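I've been fighting kitchen sponge smell for as long as I've had a kitchen, and last March I finally got serious about it. These are the habits that stuck, in no special order.

**Wring it like you mean it.** I used to give the sponge a lazy squeeze and drop it behind the faucet, where it sat in a puddle until the next meal. Now I rinse it under hot water until no suds come out, squeeze, turn it, and squeeze again. Takes maybe 19 seconds, and my sink smells like nothing at all!

**Get it up off the counter.** A sponge needs air on the bottom as well as the top. Anything with holes will do - a soap dish with slots, an old berry basket, a bit of wire rack cut down. I tried a suction cup holder from Lutstead for a while and loved it until it started dropping into the dishwater every other night (always when I had a wine glass in there, too).
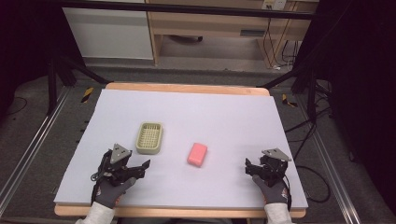

How often should you throw a sponge out?

I go two weeks at the most, and sooner if it smells after a good rinse or starts shedding crumbs. Once it's done with dishes, I snip off a corner and it gets one last job on the bathroom tile or the bike before it goes in the trash. The snipped corner means it never wanders back to the sink.

**Keep 3 going.** One for dishes, one for counters, one for the gross stuff. I buy a different color for each and stick to it. Raw chicken juice gets a paper towel, always.

**Skip the sponge for burnt pans.** Scrubbing just shreds it. Cover the bottom with water, add a spoonful of baking soda, simmer ten minutes, and scrape with a wooden spoon. My big Skillau skillet has come back from some terrible oatmeal that way.

**Wednesday is dishcloth day.** Everything cloth from the kitchen goes in a hot wash together, no fabric softener - it makes towels slide the water around instead of soaking it up. I hang them over the oven door handle overnight.

Oh, and don't store new sponges under the sink if your pipes sweat. Mine live in the pantry now, next to the lightbulbs.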